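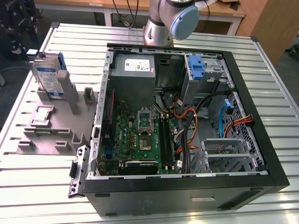
September 9, 2018
By Kaede Ogura

Home | Projects | Reports | Contact

Jutenwood Computer Refurbishing: Progress Report

Work on the donated desktops has gone as planned since February. Of the 3,000 machines promised by Abbasi, 1,180 have reached the workshop. Each one is opened and checked before any parts are ordered. Processors and memory are logged apart from the cases, so a tower can sit open with its socket and RAM slots empty until a matching set is found.

Drive cages take the most time. Older cases have folded metal tabs that bend easily, and Masaru Onishi now has us check the rails before a new drive goes in.
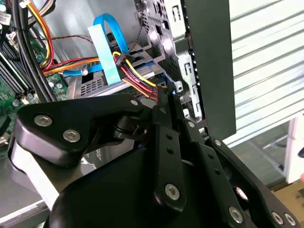
Cables are the other slow job - we replace any with a damaged plug and keep the rest with the case. Riku Fujimoto has asked Romix for a price on 500 SATA cables.

We are short 2 workbenches. The cost fits within the current grant, and we ask for your approval to move the money from the transport line.

Print this page | E-mail this page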